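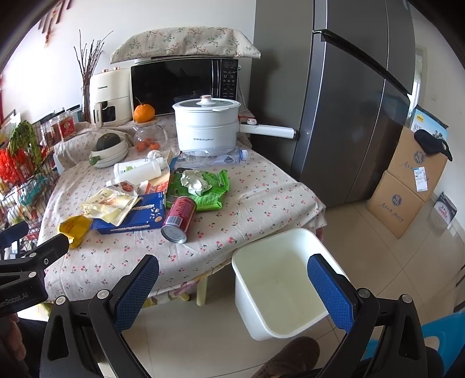 Figure 1. The side table with the microwave, air fryer and electric pot, on the cherry tablecloth.

What lives on the kitchen table? A home storage project

So the brief for our unit on domestic spaces was to pick one surface in a home and study it properly, and while most of my class went for desks and bathroom shelves, I picked a kitchen side table. I'm very glad I did! I've been renting a room in a share house on Drarport Street since first semester, and this table has bothered me (in a fond way) the whole time. It's where the appliances live, where the groceries land, and where anything without a proper home ends up having a little lie down.

My question was pretty simple. Can you make a table like this easier to cook from without buying furniture and without making it look like a display kitchen? I wanted the person who likes the pretty covers and the person who just wants to heat up soup to both be happy with it.

Getting started

I kept a notebook on the bench for 30 days and wrote down every time one of us used the table, what for, and whether we had to move something first. I ended up with 665 entries, which is a lot of notebook, and my handwriting gets noticeably worse after the first week. I didn't count walking past and looking at it. I did count putting something down "just for a second", since those seconds tended to last until the next morning.

I also read the course chapters on work zones, plus a handy little guide from a homewares shop called Tollell, who put out a free booklet on small kitchens. Their main idea is that every appliance needs its own patch of clear table in front, as deep as the thing you take out of it. A microwave needs space for a plate, an air fryer needs space for its drawer. I'd never thought about it that way and it changed how I looked at the whole table.

What the table was like

The big appliances sit along the back. The black microwave is against the wall, the cream Changhong air fryer is to the left of it, and the white two-tier Royalstar pot is further forward with its long handle sticking out to the right. None of that is silly. Tall things at the back makes sense and you can get at the microwave buttons fine.

The trouble was the middle. That's the patch you need for a hot bowl, and it had turned into a parking spot for packaging. There was an empty clear bottle on its side in front of the pot and a couple of white plastic bottles lying together near it, one with a leafy label and one plain. My notebook says we moved something out of the middle before cooking more than we did anything else at that table. It takes no time at all to shove a bottle over, but you do it with a hot bowl in your other hand, and that's when things get exciting.

Then there's the food that doubles as decoration. A big orange citrus was sitting on the wooden lid of the glass teapot, and a dark green pumpkin had settled into the white dishes at the back left. I love both of these. As storage, though, they're a bit of a pain. You can't open the teapot without finding somewhere for the fruit, and you can't get to the dishes without lifting out a pumpkin.

The soft things

I nearly left this section out because it isn't strictly storage, but my tutor said the textiles were part of the surface and she was right. The tablecloth is pale beige with little cherries and green leaves on it, and the microwave has a cream cover on top with green sprigs and pink flowers. The cover is stiff and its edges flare out past both sides of the microwave, so visually it takes up more room than the appliance does.

I asked my housemates whether they'd give up the cloth for a wipe-down mat and got a very firm no. Fair enough. I decided the cloth was staying and that the plan had to work with it, so I borrowed a spare washable runner to try under the pot area only. The microwave cover was a trickier one. I checked the manual for where the air vents are and made it a house rule that the cover comes off whenever the microwave is running. We remembered most of the time.

The vase of bare branches beside the air fryer got to stay as well. It's narrow and hardly takes up any table, and with the red and gold tassel hanging up on the left, that corner is the nicest bit of the kitchen.

What I tried

I ran 2 layouts, each for half of April.

The first was the strict one. I took everything off that wasn't an appliance, moved the fruit to a bowl on the dining table, put the jars in the cupboard and found the pumpkin a spot in the pantry. Cooking was great. The house hated it. Within a few days there were new things in the middle of the cloth anyway, I think because an empty table looks like an invitation. Also, people forgot the jars existed once the cupboard door was shut, and we bought a second lot of something we already had.

The second was much gentler. Jars stayed out at the left, where they'd always been, but in a shallow tray (mine is a Clistetti one from the op shop, any tray would do). The pumpkin got a plate of its own and the dishes went in the cupboard. Fruit went beside the teapot instead of on the lid. Empties had a bag on a hook near the back door, and the middle of the cloth was left clear for hot things. I turned the pot a little as well so the long handle wasn't pointing out where a sleeve could catch it.

Results

Under the second layout I logged 23 times when somebody had to move something before cooking, and most of those were the fruit rolling back into the middle. The tray worked best of anything. It keeps the jars together and you can lift the lot in one go to shake out the cloth. The bag for empties was the slowest to catch on, and I had to shift it closer to the table before people used it.

The one I'd call a fail was the runner. It bunched up under the pot every time the pot got moved, and on top of a patterned cloth it looked pretty messy. I took it off early and it hasn't been missed.

If I did it again

I'd measure heights. I only looked at the table from above in my plans, and a lot of the awkwardness is really about reaching over things, like getting to the back left past the jars. I'd also keep separate notes for each person, as my housemates and I aren't the same height and I suspect the tall one has been having a much easier time. Another group in my class studied the kitchen at Văn, the noodle place near campus, and they had lovely side-on drawings that made me wish I'd done the same.

The tray is still in use and so is the bag. The big orange went back on the teapot the day after I handed in my notebook, and I've left it there.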